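Perry, Ginger and Patience: A Term of Making Drinks at Home

Project report, Food and Drink Studies, second year

Why we chose this

When our group first sat down to pick a topic, all we had in common was that every one of us had a grandparent who made something fizzy in a cupboard. One had grown up on elderflower, another on a ginger beer so fierce that the children were only allowed it with ice. So we settled on home-made ginger drinks and their history, and in particular whether a ginger beer started from a live plant (the old way, with a jar that you feed on the kitchen windowsill) tastes noticeably different from one made with a spoonful of baker's yeast.

We had meant to include perry as well, and it is still in our title because we were fond of it, but pears were past their best by the time our proposal was approved and we had to let that part go.

What we read first

The library had more on this than we expected, most of it in old household books. Ginger beer was once sold from barrows and in stone bottles, and the recipes are wonderfully vague. One tells you to leave it "till it be lively", and we adopted that as our unofficial unit of measurement for the rest of the term. Lemon appears nearly everywhere, cream of tartar quite often, and honey now and then.

We also wrote to Iordache, a small family drinks maker whose bottles are sold at our Saturday market, and they very kindly sent back two pages of advice, including a warning about filling bottles too full that we wish we had read a week earlier than we did.

How we made the drinks

We made 4 batches in all, 2 with the plant and 2 with yeast. Each used fresh root ginger, grated with the skin on, along with white sugar, lemon juice and water that had been boiled and left to cool. The plant was fed with ground ginger and sugar every day, and we took turns having it at home, where it became rather a member of the household. My mother still asks after it.

The yeast batches were ready to chill after a couple of days, while the plant batches wanted longer and were much more changeable. One of them hardly stirred for days and then became very lively indeed over a single weekend. We moved everything to the fridge after that and opened each bottle over the sink.

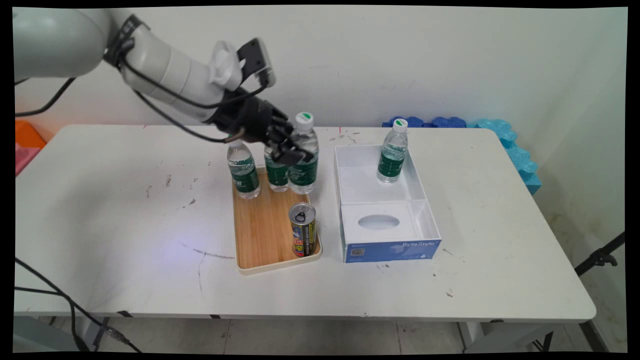

The tasting

We held the tasting on a Monday afternoon in the common room of Brotow House, with plain crackers on the side, and 14 people came along, nearly all of them other students. Everyone had a small cup from each batch, marked only with a coloured sticker, and a sheet for writing down whatever came to mind. We asked them to think about sweetness, heat and fizz, but left plenty of room for anything else.

The comments were a joy to read. The plant batches were called "deeper", "a bit like bread", "grown-up" and, on one sheet, "like a church fete, in a good way". The yeast batches were thought cleaner and sweeter, and several people said they would happily drink a whole glass of them on a hot day but might want the other sort in winter. Most tasters could tell that there were two kinds, though fewer could say what the difference was. The most popular by a short way was our second plant batch, which had the most lemon in it, so the lemon may have been doing a good deal of the work!

What we would do differently

We would keep the lemon the same throughout, to begin with. We would also start the plant much sooner, as ours was still finding its feet when we made the first batch, and we would buy proper swing-top bottles from the start instead of saving whatever came to hand.

If another group would like to carry this on, the plant is alive and well and has been divided, so there is a jar of it waiting in the teaching kitchen fridge. It likes a teaspoon of ginger and a teaspoon of sugar, and it should be brought back into the warm for a few days before you ask anything of it.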